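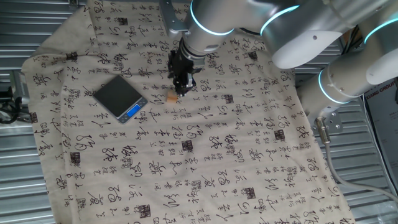
1. 과제 개요

본 보고서는 소형 블록을 디지털 저울 위에 올려놓는 작업을 대상으로, 파지 위치 추정과 하강 제어 소프트웨어를 작성하고 시험한 결과를 정리한 것이다. 팀원은 Zübeyde Erdem(인식), Musyoka Mwakalinga(경로 계획), Remzi Çetinkaya(제어 및 로그 도구)이다. 노드 사이의 통신과 상태 기록에는 학과에서 쓰는 미들웨어 Plistell을 사용하였다.

2. 시스템 구성

소프트웨어는 인식, 계획, 실행의 세 노드로 나누었다. 인식 노드는 고정 카메라 영상에서 블록과 저울의 위치를 찾아 작업 좌표계로 변환한다. 작업면에는 붓글씨가 인쇄된 베이지색 천을 깔았다. 검은 글자와 작은 인장 무늬가 많아 초기의 윤곽선 기반 검출기는 인장을 물체로 잘못 잡는 경우가 잦았다. 3월에 색상 분할과 학습 기반 분할을 결합한 방식으로 바꾸었고, 학습에는 직접 라벨링한 영상 713장을 썼다.

계획 노드는 접근점, 파지점, 상승점, 배치점을 차례로 생성한다. 각 점 사이는 관절 공간에서 보간하고, 마지막 하강 구간만 직교 좌표에서 직선으로 움직인다.

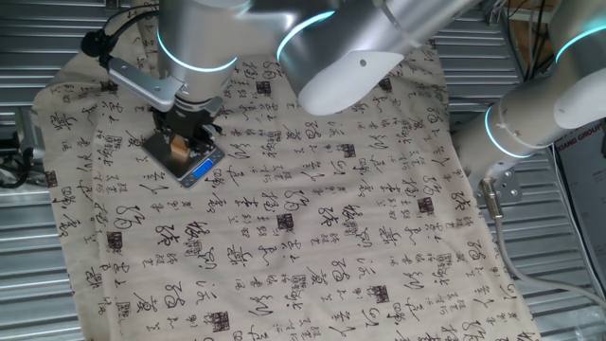 문: 하강 구간만 직선 경로로 제한한 이유는 무엇인가?
답: 관절 보간으로 내려가면 그리퍼 끝이 옆으로 휘어 들어가면서 저울 가장자리에 닿을 수 있다. 직선 구간의 길이는 61 mm로 고정하였고, 역기구학 해가 끊기면 접근점부터 다시 계획한다.

3. 배치 동작 제어

배치 동작은 하강, 접촉 판정, 개방, 이탈의 네 상태로 된 상태 기계로 구현하였다. 접촉 판정에는 손목 관절의 전류 변화량을 사용한다. 처음에는 고정 임계값을 썼으나 하강 속도에 따라 전류 파형이 달라져 판정이 너무 일찍 나는 문제가 있었다. 이후 직전 12개 표본의 이동 평균과 현재 값의 차이를 비교하도록 수정하였다. 두 번째 팔이 같은 작업 공간을 공유하므로, 실행 노드는 매 주기마다 두 팔의 링크 간 최소 거리를 계산하고 기준보다 가까워지면 나중에 출발한 팔을 멈춘다. 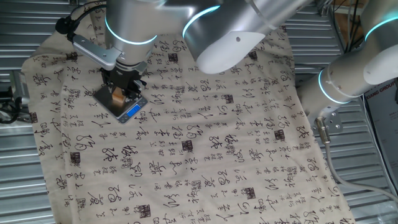

그림 3. 그리퍼로 잡은 나무 블록과 저울

4. 로그 도구

Remzi Çetinkaya가 작성한 로그 도구 Jellham은 영상, 관절 각도, 그리퍼 명령을 하나의 시간축으로 맞추어 저장한다. 카메라와 제어기의 시계가 달라 처음 저장한 기록에서는 영상이 관절 값보다 늦게 나타났다. 수신 시각 대신 각 장치의 발생 시각을 쓰고, 시작할 때 시계 차이를 측정하여 보정하는 방식으로 해결하였다. 파일은 2,000개 표본마다 나누어 저장한다.

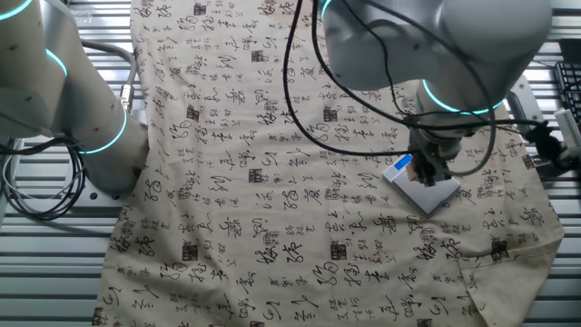 파일을 나누면 중간에 프로그램이 중단되어도 앞부분의 기록은 보존된다. 다만 나뉜 파일의 경계에서 그리퍼 명령이 한 번 빠지는 오류가 남아 있었고, 버퍼를 비우는 순서를 바꾼 뒤에는 재현되지 않았다. 원인은 기록 스레드와 저장 스레드가 같은 버퍼를 잠금 없이 참조한 데 있었다.

5. 남은 문제

블록이 그리퍼에 가려지면 인식 노드가 마지막 위치를 그대로 유지한다. 이때 블록이 미끄러져도 계획 노드는 알 수 없다. 또 천에 주름이 생기면 높이 추정에 오차가 발생하는데, 현재는 작업면을 평면으로 가정하고 있어 보정하지 못한다. 다음 학기에는 깊이 영상을 써서 국소 높이를 추정하는 기능을 Zübeyde Erdem이 맡아 추가할 예정이다. 소스 코드와 설정 파일은 학과 저장소의 Gedik 폴더에 있으며, 실행 순서는 같은 폴더의 설명 문서에 적어 두었다.

제출일: 2020년 5월 1일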